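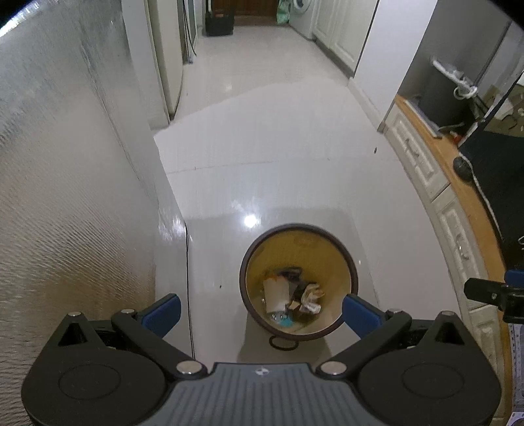 When will the new waste collection arrangements begin at Hawthorne? They take effect at the start of the coming month, and residents of all three buildings will receive a printed copy of the timetable before then.

The Umdale Housing Association has confirmed a revised system for the collection of household waste from its flats at Hawthorne, Ekik and Wirnen. The decision, approved in May 2015, replaces the separate arrangements that each building has followed until now. It applies to 1153 households.

Under the revised system, small wastebaskets kept in rooms and hallways remain the responsibility of the household and should be emptied into a tied bag before being taken down to the bin store. Loose paper, tissues and wrappers tipped directly into the large bins have been a regular cause of litter in the yards at Ekik, where the store is open on one side. Bags should be no larger than 50 litres. Larger sacks do not pass through the hatches at Wirnen and have had to be removed by hand.

Paper and card will be collected separately at all three addresses. Clean paper may be placed in the blue-lidded containers, flattened where possible. Used tissues, greasy wrappers and till receipts belong with general waste. Batteries, light bulbs and small electrical items must not be put in either container and should be handed in at the estate office on the ground floor of Hawthorne.

The association also reminds residents that shared corridors and landings are to be kept clear. Bags of rubbish may not be left outside a front door overnight, including on the evening before a collection. Wheeled cases, pushchairs and shopping trolleys should be kept inside the flat or in the storage rooms. Within the home, the arrangement of furniture and appliances is a matter for the household, although tenants are advised to leave a clear way through to the front door.

Brigitta Tanner, head of resident services, said that the previous timetables had become difficult to follow. "We had three buildings, three sets of rules and notices on the doors that contradicted one another," she said. "A family moving from Wirnen to Hawthorne had to learn the whole thing again. The new sheet fits on one side of paper and is the same for everyone."

The association received 43 written comments during the consultation, most of them concerning the hours of the bin stores. The stores will in future open at seven in the morning and close at nine in the evening. A request from residents of Ekik for a second paper container has been accepted. A proposal to move the Wirnen store to the rear of the building was not taken forward on grounds of cost, and may be considered again when the drainage works there are complete.

Households that have difficulty carrying waste downstairs may apply for assisted collection. Applications can be made in writing or at the estate office, and no medical certificate is needed for periods of up to 50 days. Longer arrangements will be reviewed individually. Residents already registered for assistance need take no action - their present service will continue without a break.

Bulky items such as washing machines, refrigerators and mattresses are not covered by the regular service. Their removal must be booked through the estate office, and they should stay inside the flat until the crew arrives. There is no charge for the first item in any calendar year.

The operation of the new system will be reviewed in November, when a short questionnaire will be sent to every address. Copies of the timetable in large print are available on request.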